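About the Gellitier Robotics Club
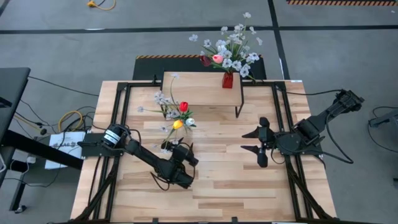

The two-arm table during the flower arranging task.

The Gellitier Robotics Club is a student club at Mengal Technical College. Members build, program and maintain robot arms, and they use them to do small household and shop jobs. The club is open to any enrolled student, in any program, and no experience is needed to join.

What we work on

Our main project is called Ginia. It is a pair of arms mounted on opposite sides of a table, each with a two-fingered gripper. Students first control the arms by hand to record how a job is done. The recordings are then used to train software that runs the arms without a person at the controls. The club has 2,431 recordings on file, and 231 of them are of the flower task.

Flower arranging was picked by a vote of the members. Artificial stems are thin, they bend, and they catch on each other when they lie in a bunch. Moving them into a vase is hard for a gripper that was designed to hold blocks. Other jobs on the list this year are folding a dish towel, sorting cutlery and putting lids on jars.

How the club is run

We meet 2 evenings a week during the term, in the ground floor workshop of the Vosow Building. One evening is for hardware: wiring, mounts, gripper fingers, repairs. The other is for recording and software. Members may come to either or both. Work is done in teams of 6, and each team keeps the same task for a full term so that its recordings are consistent.

New members start in October with a short safety course. It covers the emergency stop, the floor markings, and where to stand when the arms have power. After that they join a team and take turns at the controls with someone who has done it before.

Competition

Each spring the club enters the Mengal Manipulation Contest. Teams bring one prepared task and are given a second one on the day. Our best result so far is second place, with the jar lids.

Visiting and joining

Visitors can watch any recording evening from behind the taped line. To join, fill out the form at the workshop desk. There is a small fee each term, which goes toward cables, motors and replacement fingers.

Page last updated Thursday, July 18, 2019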